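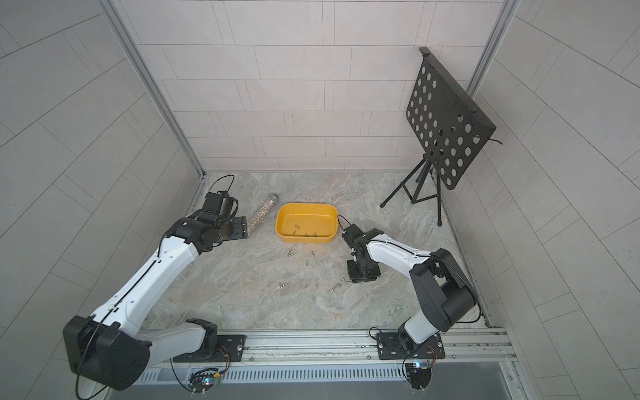

Workcell with two arms, a yellow tray and a music stand.

Gukudwood Legal Advice Project
Progress report to the Haworth Fund, 13 September 2020

1. Tenancy casework
The evening clinic moved to telephone appointments in February. Call slots are 20 minutes, with a second slot booked where papers have to be read aloud. We have closed 100 files in the period. Most concerned deposits and notice to quit. 2 files went to a contested hearing and remain open pending written orders.

2. Court forms
The plain-language answer form was revised after comments from the clerk's office. Section C now asks for the date the notice was received and the date printed on it as separate entries. Printing of 2,000 copies was charged to the materials line.
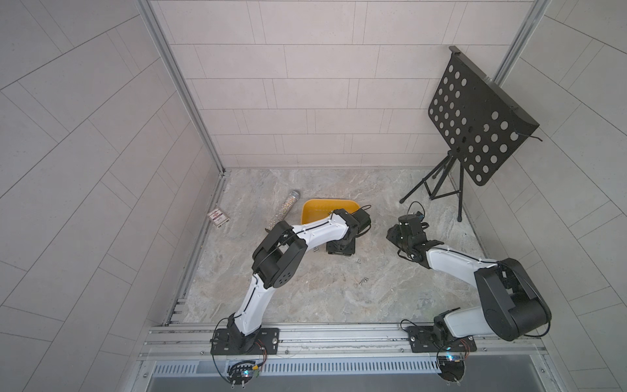

Tiled cell, with a white card box and a tube of glitter on the floor.

3. Case records
Transfer from Bolano to Plulis is complete for closed files. Open files are held in both systems until the conflict check has been rerun. Duplicate party names are the main source of error and are being merged by hand.

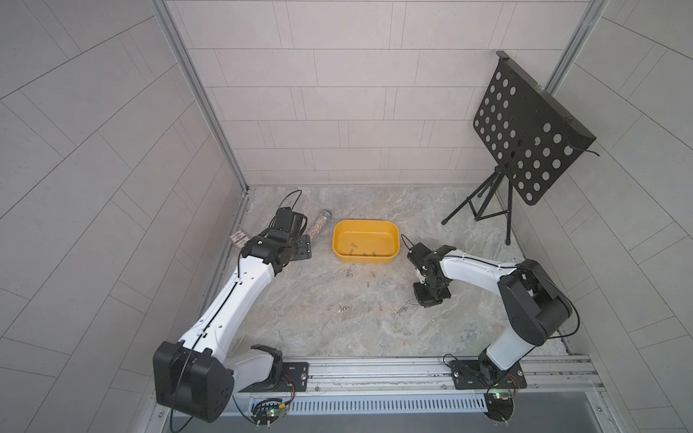
4. Next period
Finish the conflict check. Issue the Spanish version of the answer form. Submit the revised budget, moving the unspent travel line to interpreter fees, subject to the Fund's written consent.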